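Trindovex is an on-demand minibus service in the town of Dritville. It replaced fixed route 56 in January 2022 and is operated by Babalola.

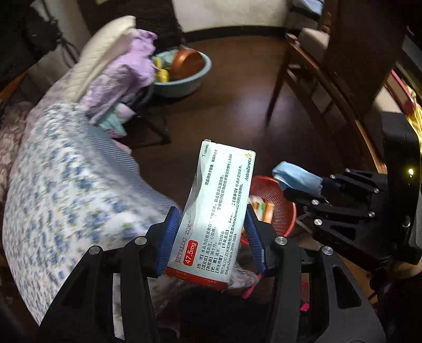 Riders book by phone or at the stop – fares are the same as on the regular network. The service uses 2 vehicles.
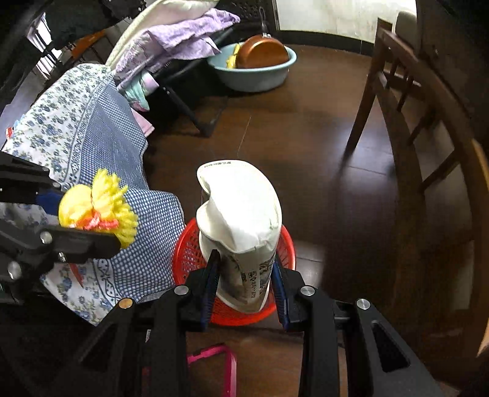
Rornia Transit History Group

The original route was planned by Leanne Staniforth and had 857 weekday riders in its last full year, down from 1000.

Contact | © Rornia Transit History Group | Back to top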